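Serkwood Household Collection
Photo Gallery: The Everyday Rooms

The Serkwood Household Collection keeps and studies the ordinary objects with which homes are cleaned, supplied and put in order. The collection now holds 1,164 catalogued objects, most of them made for daily use and few of them ever intended to be kept. The gallery follows the order of the study rooms in the Jacobs Building, beginning with the kitchen and ending with the cleaning cupboard and the packing room.

Captions were prepared by Kamran Kazemi, Curator of Domestic Objects, and reviewed by Fikri Liew of the Collections Office. Titles are those used in the catalog. Where the maker of an object is known, the name is given; where it is not, the field has been left blank in the catalog and no attribution is offered on this page.

THE KITCHEN

Enamel colander
White enamel with a blue rim. The chips around the foot were present when the object entered the collection and have been stabilized. Given by a family in Clullo.

Rolling pins
Beech and sycamore. The shorter pin has no handles and was used for pastry; the donor recalled that it was also used to crush crackers.

Bradico canister set
Tin, with printed labels for flour, sugar, tea and rice. The lid of the rice canister is a replacement from a later Bradico set and closes less tightly than the others.

Dish towels, folded
Linen and cotton. Towels are stored flat in the textile drawers and are folded for display only. The creases are moved each time the display is changed.

Wooden spoons
Several are worn to a slant on one side, which generally indicates the hand of the user. They have been left uncleaned except for surface dust.

THE LAUNDRY

Clothespin bag
Striped cotton, sewn over a wire hanger. The pins found inside have been catalogued separately and may be seen on request.

Ironing board cover
Cotton with a drawstring edge. A scorch mark near the narrow end has been recorded in the condition report and will not be treated.

Washing basket
Willow, with a mended handle. The repair was made in string and later covered with tape. Both are considered part of the object.

Sock drawer divider
Cardboard, cut and slotted by hand. Homemade organizers are seldom offered to museums, and the Collections Office would be glad to hear of others.

THE HALL AND STAIRS

Umbrella stand
Pressed metal, painted green. The drip tray is missing.

Key board
A painted board with brass hooks and handwritten labels. The labels "shed" and "Aunt's" remain legible. The others have faded and were transcribed with the help of the donor.

Stair brush
Short-handled, with stiff bristles trimmed at an angle for use in the corner of the tread. Visitors to the study rooms may compare it with the crumb brush in the kitchen section.

THE CLEANING CUPBOARD

The cleaning cupboard is the section most often requested by school and college groups. Its contents are also among the hardest to care for. Fibers shed, bristles flatten under their own weight, and sponges of certain kinds break down even in the dark. Objects in this section are rested between displays, and no brush or broom is stored standing on its head.

Corn broom
Stitched in red thread. The sweep is worn more heavily on one side. Hung by its loop in storage.

Dustpan and hand brush
Sheet steel with a rolled edge. The brush clips into the handle of the pan, although the fit is now loose.

Floor cloths
Knitted cotton, unbleached. One has never been used and retains its paper band.

Feather duster
Brown feathers on a turned handle. Stored in a ventilated box and inspected every Monday for signs of insect activity.

Duster head
Long and fluffy, with shaggy blue-gray and whitish fibers. It lies among a small collection of household items in an open-topped gray metal bin with sloping sides and a scuffed, pale floor.

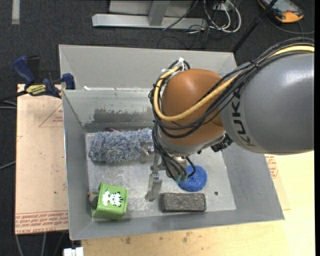

THE PACKING ROOM

Loan box, open
Boxes for the school loan service are packed on long tables in the ground-floor packing room. Each object has its own place, cut into foam and marked with the catalog number. Schools may keep a box for up to 9 weeks.

Tissue and padding
Acid-free tissue is rolled, not crumpled, where it supports a handle or spout. Soft objects such as dusters and brushes are given space above the fibers so that the lid does not press on them.

Packing list
A copy is placed inside the lid and a second is kept by the Collections Office. Borrowers are asked to check the contents on arrival and again before return, and to note any change in condition in the space provided.

Shelves for returned boxes
Returned boxes remain on the lower shelves until their contents have been checked. They should not be moved to the upper shelves by visiting researchers.

VISITING AND REPRODUCTION

The study rooms are on level 2 of the Jacobs Building and are open by appointment. Requests should name the objects to be seen, using the titles given on this page. Pencils only may be used at the tables, and bags are to be left in the lockers by the entrance. Objects from the cleaning cupboard are shown in trays and should be turned or lifted by staff.

Pictures in this gallery may be used without charge for teaching and private study, provided that the Serkwood Household Collection is credited. Requests for use in print should be sent in writing to the Collections Office, stating the title of the publication and the size at which the picture will appear.

Corrections to captions are welcome. Readers who recognize an object, a maker's mark or a pattern are asked to write to Fikri Liew, giving the title of the entry and any details they are able to supply. The next group of captions, covering sewing boxes and mending supplies, will be added in October.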